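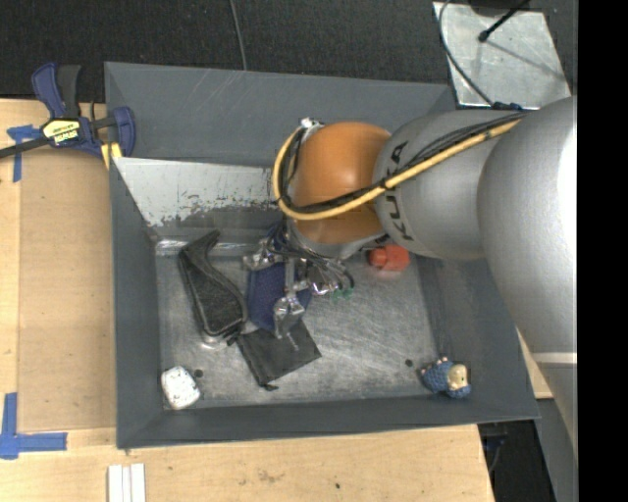
Jihad Hourani says the gripper is fine and it's our grasp planner that is being a baby, and he left that as a comment on my last entry before I'd even closed the tab. So I'm going to spend this entry arguing with him, and then somewhere past the middle I'm going to admit he's partly right.

April 26, 2021. Student bin-picking project, Zoubi team, the shop at Titville.

For whoever picks up this notebook after us: we are getting ready for the Faslow challenge, which is a mixed bin clearing task. You get a bin with stuff in it that you haven't seen before, you get a clock, and you lose points for anything you drop outside the bin or squash. Our arm is the KUKA, our hand is the multi-finger one, and our software is called Kiltier for reasons that belong to the class before us and that they refuse to explain. Zoubi is the team. I know, too many names. I had to write them on the inside cover when I started.

Today was all soft things. Last session was blocks and hard plastic and we looked like geniuses, so I figured it was time to get humbled. I put in the navy mesh thing, the flat black pouch, the black curved case with the piping, and left the little blue figurine in there and the red-orange thing too, because an all-fabric bin felt like cheating in the other direction. The rule we agreed on in March is that whoever loads the bin has to look away while they drop stuff in. I mostly looked away.

First problem, the same as always: navy on black. The navy item had ended up partly over the pouch, and Kiltier drew one big happy outline around the pair of them and called it an object. Then it picked a grasp point smack in the middle of this imaginary object. So the fingers came down, closed on the mesh, and up came the mesh with a corner of the pouch pinched in with it. The pouch hung on for a second and flopped back down. By the scoring sheet that's a clean pick of one item, and I took the point, but I didn't feel great about it!

So here's where I get to argue with Jihad. He says the planner chose a bad spot, which yes, it did. But a planner can only choose from what segmentation hands it, and segmentation is looking at dark fabric on top of dark fabric over a scratched-up shiny metal floor that throws streaks everywhere. The floor is honestly half my trouble. Every glossy streak shows up in the depth data as either a hole or a little mountain. The real holes in the floor (the two dark round ones) are at least in the same place every time, so I masked those out this morning and that's one fewer kind of nonsense to read in the log.

What I changed, in order, so I can undo it later:

Masked both floor holes. Worked right away.

Turned down the depth smoothing. This got me sharper edges on the figurine and a whole lot more garbage on the bare metal. Put it back.

Told Kiltier to split an outline when the height changes sharply inside it. This is the one I was excited about. The trouble is that the pouch is flat, and the mesh thing is floppy, so where one tapers down onto the other the step in height is close to nothing. It split the curved case into two instead, right where it goes from narrow to wide, and then tried to pick up the narrow half as if it were a whole separate object. Which sort of worked? The case doesn't care which end you grab. But the object count in the log is now wrong and the "bin empty" check uses the object count, so I can't leave it like that.

Slowed the last part of the descent. More on this in a second, because this is where I have to give Jihad his due.

I ran a long batch on the recorded bins during lunch, 200 of them, just segmentation and planning with the arm parked. It took 1527 seconds, which is fine for a lunch break and completely useless for a competition. I need to find out how much of that is loading files and how much is thinking. I suspect loading. I have suspected loading before and been wrong, so somebody please put a timer in there before I start blaming the disk again.

OK, the descent. When we come down fast on soft stuff, the pointing-down finger gets there first and pushes the item along the floor before the other fingers have closed. On a block you'd never notice, since the block just shoves back. A mesh thing slides and bunches up, and by the time the hand closes, the spot you wanted is someplace else. I'd been putting every one of those misses in the "bad segmentation" pile. Jihad's point, buried under a lot of unnecessary capital letters, was that I should go back and look at where the fingers were at first contact. So I did. And a fair chunk of my bad segmentation pile is just us poking the object out of the way. That one is on the planner, and on me, since I wrote the approach step. Fine. FINE. He gets that one.

With the slower descent the misses on the mesh thing got noticeably better. I'm not going to put a percentage down because I kept fiddling with the start pose between tries, and a percentage would make it look like I'd run a proper experiment. Proper runs next time: same load, same start pose, fast and slow, alternate them, don't touch anything.

Figurine notes. It has a bumpy body and it likes to end up in the corner, and the corner is the worst place in the whole bin for a hand this wide. The sloping sides help a little, but we still get planned grasps where one finger would have to pass through the wall. Kiltier rejects those (thank goodness), then tries the next one, rejects that, and so on until it runs out and goes after something easier. That's the right behavior early on. At the end of a run, when the corner piece is the only thing left, it just sits there rejecting grasps until time's up. We need a nudge move: drag the thing toward the middle with one finger, back off, look again. I sketched it on the whiteboard and would like it not to be erased.

While I'm on walls. The far panel is already badly scuffed along its lower edge, and I would like us to be a bit kinder to it. I've put an extra margin on the collision box for that side. If you find grasps near the back being refused for no reason you can see, that's me, and the number is in the config with my initials next to it.

Cables. I want to write this down properly because it came up twice today. When the wrist turns far around, the thick yellow one and the bundle of thin black ones get pulled along with it, and there's a point where I stop enjoying watching. I've limited wrist rotation in the planner so it takes the short way, even if that means a slightly uglier grasp. Please do not take the limit off to win half a second. If you do have to, stand at the pendant with your hand on the stop, and look at the connector up on the arm afterward to make sure it's still seated.

Clamp check goes on the startup list too. Bar clamp on the left side of the bin, make sure it's snug, make sure the yellow pad is where it should be. If the bin moves even a little, the calibration is off and you'll spend an hour chasing a software bug that isn't there. Ask me how I know. The blue tape on the table is to stay put as well — I'm begging you, don't peel at it while you're thinking. I've seen you all do it.

Things I still want to try:

A dull liner for the floor. The rules say the competition bin is whatever they give us, so this wouldn't be for the real thing, only to find out how much of our mess comes from reflections. If the mess goes away with a liner, then we know where to spend our time.

Using color along with depth for splitting outlines. Navy against black is a terrible test for that, so maybe it's also a good one. The red-orange piece should be dead easy, except it also puts a reddish glow on the metal under it, and I can already picture Kiltier deciding the glow is part of the object.

Checking for a double pick after lifting. Lift a little, pause, look, and if there's a second thing dangling, lower and let go. It costs time on every pick. Jihad will say it's too slow, and I'll say his capital letters are too slow, and we'll end up testing it.

Still open from before: the log viewer shows left and right swapped, and I keep forgetting until I'm yelling at the wrong finger. Whoever gets to it first, it's a one-line fix in the plotting script, and I'll owe you a soda.

Left the hand parked above the bin at the end of the session, arm powered down, soft items back on the shelf. The slow descent is saved as its own profile and the fast one is untouched. Jihad, if you're reading this, run the fast-and-slow comparison with the pouch under the mesh, the way I had it, and write down your start pose.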